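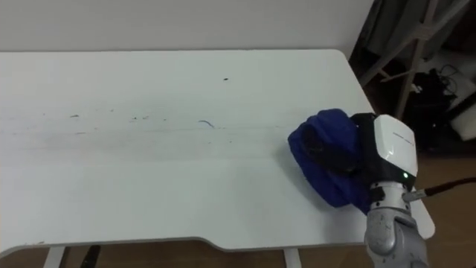 *Slide 4. Wiping task, blue cloth, white desk with curved front edge.*

**Slide 4 - the task (Viorica)**

- Grip the cloth, press, drag, lift. Position control in the plane, force control along the surface normal.
- Point out the gray band across the middle of the desk and the specks in it. Residue like this is what we score.
- Contact force is set through the folded cloth. The fingers never see the desk directly. Come back to this on slide 6.

**Slide 5 - the fault**

- Tuesday run, cycle 63. Protective stop at the end of a stroke, arm still pressing.
- Log shows the force estimate drifting low over the 200 cycles before the last sensor zeroing. Controller pushed harder to compensate.
- Peak at the stop: 700 N commanded limit reached in software. Real force unknown - no independent sensor under the desk.
- No injury. Bohdan was outside the fence.

*Correction from Dong-hyun: cycle 63 counts from the zeroing. The 200 are the cycles before it. Say this out loud, the slide is ambiguous.*

**Slide 6 - cause**

- Zeroing was done with the cloth already in the grip and touching the surface. The offset was stored as zero load.
- Pronau driver accepts a zero at any time. No check for contact.

**Slide 7 - changes**

1. Zero only at the raised pose, gripper open.
2. Reject the zero if three successive readings disagree.
3. Limit lowered; new value pending Saranya's review.

Skip slide 8 if short of time. Questions on the Grotetti cell go to Fulgencio.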